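How to run a cable-handling demonstration at an open day

This guide covers setting up and running a short demonstration with a pair of robot arms, where visitors come in small groups, watch the arms handle cables and network parts, and ask questions. It is based on the open days we hold at the Saithong workshop in March. Most of it applies to any bench-top pair of arms, whatever make you have.

It assumes that you already have the arms working and that somebody on your team can drive them confidently. If you are still tuning the control or changing the grippers, leave the open day until later. A demonstration is a poor time to test new settings.

What you will need

Two arms on a shared beam, with enough overlap between them that both grippers can reach the middle of the table.
A table surface that wipes clean.
Plain walls on the back and both sides.
A basket or tub for the cables.
A few items to handle: a network switch, a power adapter, network leads and some thicker cable.
A stop button within reach of the operator, and a second one within reach of whoever is talking.
A floor line for visitors to stand behind. Tape is fine.
A spare of every cable you intend to use.

Choosing the task

Pick something people already know from home or the office. We have tried stacking blocks, sorting bolts and folding cloth. Cables work better for a mixed audience. Everyone has a drawer of tangled leads, and people understand straight away why it is awkward for a machine. A block stays the shape it was when you picked it up. A cable bends, springs back, catches on its neighbour and pulls things along with it.

We call our routine Duter, after the name of the job sheet it was first written on. It has two parts. In the first, the arms move items between the basket and the table. In the second, both arms work over the middle of the table, one steadying an item while the other moves a cable. Each part can be run without the other, so you can drop one if a group arrives late.

Decide before the day whether the arms will be driven by a person or will run by themselves, and say so to visitors at the start. We do the first part under a person's control and let the second part run on its own. If you mix the two, tell people when you change over. Visitors nearly always ask, and it is better to have said it already.

Setting out the table

Do this the evening before if you can. It takes longer than you expect, mostly on account of the thick cable, which keeps the bend it had on the reel.

1. Clear the surface and wipe it. Check for offcuts of cable tie, which get under things and make them rock.

2. Put the basket in a back corner. It should be within reach of at least one arm but well away from the space where the grippers meet. A basket with holes in the sides is useful, as people can see there is more inside than the top layer.

3. Fill the basket with mixed wire. Use several colours. If everything is black, people at the back can't tell one strand from another.

4. Put the network switch towards the back, near the middle, with the ports facing the arms. Turning it a little off square is fine, and gives a more honest idea of what the arms have to cope with.

5. Lay the power adapter further along the same side.

6. Spread the thicker cable last. Let it fall in loops, then check that no loop goes under a base or over the edge of the table.

7. Run both arms slowly over the full area with the grippers at working height. Watch the tubes and leads that travel with the arms as well as the arms themselves. Anything that hangs can snag.

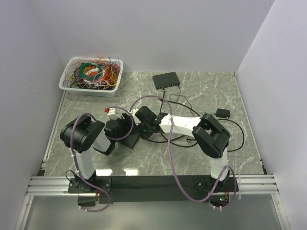

The two arms over the table, with the basket of wire in the back corner and the network switch behind.

Take a photograph of your own layout once you are happy with it, from the same spot each time. When you reset between groups you will be glad of something to compare against. Print it and tape it up where the operator can see it, because looking it up on a phone takes too long with people waiting.

Checking the arms

Go through these checks before the first group and again after the midday break.

Bolts on both bases and along the beam. Do them by hand with the proper key. Do not trust a glance.

Grippers. Open and close each one fully. Listen for scraping. Look for bits of insulation in the moving parts, which is the most common fault we have with cable work.

Tubes. Move each arm to the far end of its reach and back. The tube should follow in a smooth curve, with slack left over. If it pulls tight at any point, move the tie that holds it. Trim tie ends that could catch on a sleeve.

Boards and wiring. Look under the bases for anything loose or rubbed. Switch off before you touch it.

Stop buttons. Press both, one at a time, with the arms moving slowly. Both arms must stop on either button. If one doesn't, there is no demonstration until it is mended.

At one of our early open days we skipped the gripper check after lunch. A sliver of plastic sheath had worked its way into the left gripper, and it would only close part of the way. We lost a whole group's slot finding it.

Where people stand

Six visitors at a time is our limit. With more than that, the ones behind see very little and begin to lean in. Put the line far enough back that a person with an arm stretched out still can't reach the table. Shorter visitors and anyone in a wheelchair go at the front, and it is easier to arrange this as people come in than after they have settled.

Keep bags off the floor near the line. Put coats somewhere else.

Lighting needs some thought. A shiny table top picks up bright spots from lamps overhead, and from certain places these hide the very part people are trying to see. Stand where your visitors will stand, look at the table, and shift the lamps until the middle is clear. You may not be able to get rid of the reflections altogether, but you can usually push them towards an edge.

Running the session

Our sessions fit into a quarter of an hour, and the first one starts at 10 am. The order is as follows.

Welcome. Say who you are, what the arms are for, and where the line is. Keep it short. People have come to see something move.

Show the stop. Start a slow movement and press the button. Do this with every group, including groups of engineers. It settles nervous visitors and reminds the operator where the button is.

Part one. The operator picks an item from the basket and lays it on the table. Choose something near the top. Digging in the tangle can go on for a long time, and a cable that lifts out with three others attached is best saved for a group that seems to be enjoying itself.

Part two. Both arms work in the middle. Talk less here. Point out which arm is holding and which is moving, then let people watch. If a grip slips, leave the routine to try again. The second attempt is often what visitors ask most about.

Questions. Stop the arms and leave them where they are. Moving arms draw the eye, and questions get lost.

Reset. Send the group on before you reach over the table. Switch to the stopped state, put everything back according to your layout photograph, and check the grippers.

Common questions

Why are they so slow? Ours can go faster. We hold the speed down for open days, and working with cable doesn't gain much from speed in any case, as a fast pull makes the loose end whip about.

Can they plug in a network lead? Ours can some of the time. The clip has to be the right way up, and the switch has to stay still while the plug goes in. Give a straight answer about how often it works on your own set-up. Visitors take it well.

Do they know what they are holding? Explain in your own terms what your system can sense and what it can't. Avoid saying that it "knows" or "wants" something unless you are ready to spend the rest of the session on it.

How much practice has it had? For the Fikico open day we had 1,082 practice runs logged on Duter, most of them in part one. People like a real number. Keep your log up to date so that you have one to give.

Can I have a go? Our answer is no, except at the last session of the day, when one visitor may drive one arm with the other parked. You need a second member of staff for this, standing by the stop button and doing nothing else.

If something goes wrong

A cable hooks on a gripper. Stop both arms. Do not try to shake it off by driving the arm about, which tightens it. Free it by hand with the power off.

The switch gets dragged. This usually means a lead was plugged in and its free end was trapped under a loop of the thick cable. Stop, lift the loop clear, and start the part again.

An item lands out of reach. Carry on with another item and fetch it at the reset.

An arm stops and won't restart. Give it one try. If that fails, tell the group, turn to questions, and let the operator look into it. We keep a box of worn gripper parts and frayed cable from past sessions to pass round at such times, and it fills five minutes easily.

After the last group

Park both arms clear of the table and switch off. Empty the basket and look through the wire, cutting out any piece with bare ends. Wipe the surface. Write down which items gave trouble while you still remember, and mark any cable that has taken a bad kink – it will behave differently next time and should go in the spares.

The Umov room, where we set up, is locked overnight, so we leave the walls and beam in place if there is a second day. If yours is a shared room, take the grippers off and put them away, and check their fixings again in the morning before you switch on.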